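I've been trying to get better at packing for walking trips, and after nine days on the coast path between Norkley and Visness I finally have opinions! Some of them are even useful (my sister may disagree, she carried my spare water).

First, the bag. I bought a Skarnitz 40, meaning 40 liters, and I loved it right up until the first hill. It's a good bag with a silly lid. The lid pocket opens toward your neck, so every time I reached for a snack I emptied lip balm and coins down my own back. I've moved the snacks to the hip belt now and put the first aid stuff up top, where I hope I won't need it much.

The path itself is 118 miles if you do all of it, and we did not do all of it. We skipped the stretch past the Gape, the big inlet about halfway, and took the 501 bus around instead. The ferry had stopped for the season (it was late September, we should have checked) and the bus was warm and had a driver who played brass band music the whole way. No regrets there.

Food was harder than I expected. The village shops close at four, and one of them was just a freezer in a porch with an honesty box. We ate a lot of crackers. If you go, buy cheese in Norkley, buy more than you think, and wrap it in a sock or something in the middle of the bag – mine sat near the outside pocket and by Visness it was more of a sauce.

Now, clothes. I took two pairs of walking pants, three tops, one fleece, and one proper shirt with a collar for the dinner on the last night. My sister said the shirt was ridiculous. I wore it to dinner and then again on the train home, so it did better than the third top, which never left the bag.
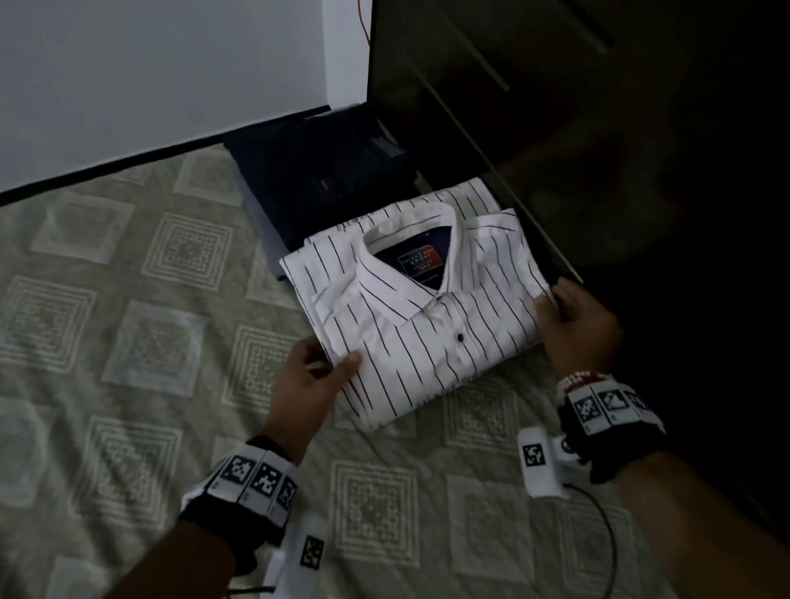
*Norkley Footpath Club – Members' Blogs*

Folding versus rolling comes up at every club supper and I've switched sides. I roll anything stretchy. Anything with a collar gets folded flat and goes in last, right against the back panel, with the buttons done up. Mine came out with one crease across the middle and a jacket covers that.

Feet: I got one blister, left heel, day three. I'd changed socks at lunch every day until then and got lazy. Tape went on before breakfast after that.

Total spend on buses was 60 for the two of us, including the one we caught going the wrong way. Next year I want to do the Gape section properly, in June, with the ferry running. I still need a bag with a better lid, so if you've got one you like, leave me a comment.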